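Aug 30, 2021

**1/** I have now sorted out my late uncle's allotment shed at Cleltcombe. A few people asked how it went, so this is a thread on what I learned about old seed, rust and paperwork.

**2/** The plot is number 55. He had it for years and never threw out a seed packet. I tipped them all on the kitchen table and counted them one wet evening. There were 422.

**3/** Most were beans. He saved his own and wrote the variety on the packet in pencil, but not always the year. If you save seed, please write the year.

**4/** You can test old seed on damp kitchen paper. Fold it over, put it in a bag, keep it somewhere warm and check it every couple of days. Peas and beans take a week or so. Parsnip you may as well put on the compost, it hardly keeps past one winter.

**5/** The runner beans did well. The leeks did nothing at all. Tomatoes were better than I expected, even the ones in a packet that had been chewed at one corner.

**6/** Oanh Huỳnh on the next plot took the herbs. She grows Văn, a mint her family has always called that, and she has given me a root of it in a pot. I've been told to keep it in the pot.

**7/** Four pictures, then back to the shed. 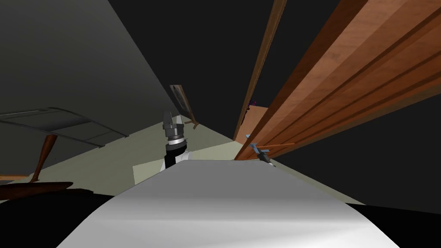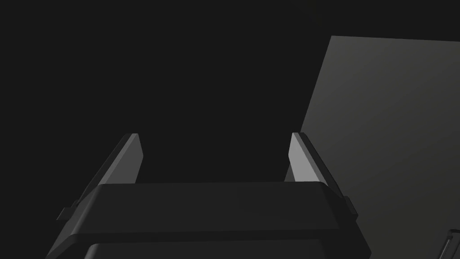
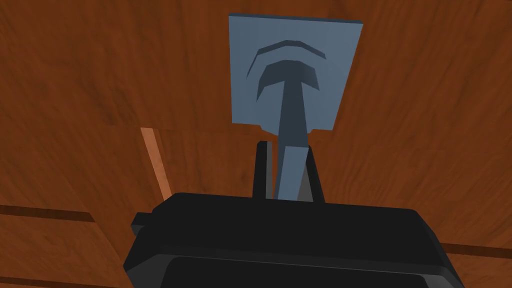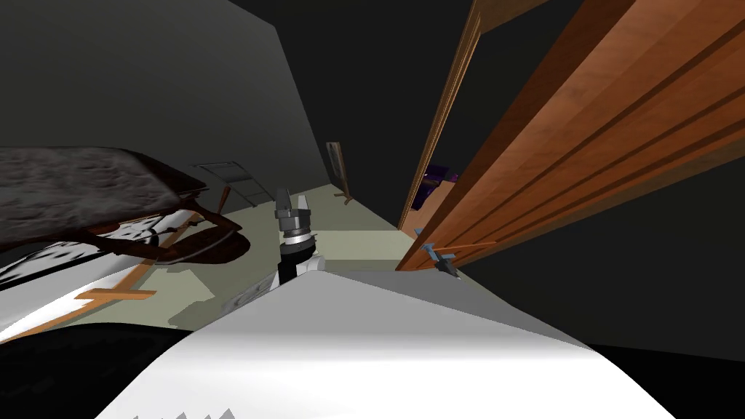

*Computer renders. Third one: blue-grey piece on the wood-grain tabletop.*

**8/** Tools next. He had two spades, a border fork and a hoe with a split handle. The spades had surface rust only. Wire wool, then a wipe with linseed oil, and they are fit to use again.

**9/** The hoe needed a new handle. The hardware shop on Doruvgate still sells them loose, in ash, and will cut one down for you if you bring the head in. Take the old nail out first. I didn't, and had to go home for pliers.

**10/** Several of you asked about the shed roof. I re-felted it in July with Valdir Barros holding the ladder. Start at the low edge and overlap each strip going up. We used Naritz felt, as it was what the shop had. No leaks so far, but we've not had proper rain on it.

**11/** Paperwork. If a plot holder dies, the plot doesn't pass to the family automatically, at least not on our site. You have to write in. I wrote in spring and waited 3 months for an answer. They let me keep half.

**12/** Half is plenty. The other half went to a couple from the top of the waiting list, who have already dug out more bindweed than I managed all year.

**13/** What I've sown since: spinach, winter lettuce, and a short row of spring onions. All from new packets. The old beans that sprouted on the kitchen paper went into pots and I planted them out in early summer. They are cropping now and are slightly purple at the ends.

**14/** I don't know what the variety is. The packet only says "good ones, from the wall". If anyone recognises a flat green runner with a purple tip, let me know.

**15/** Spare beans are in a tin by the Cleltcombe gate. Take some if you're passing, and put the lid back on because of the mice.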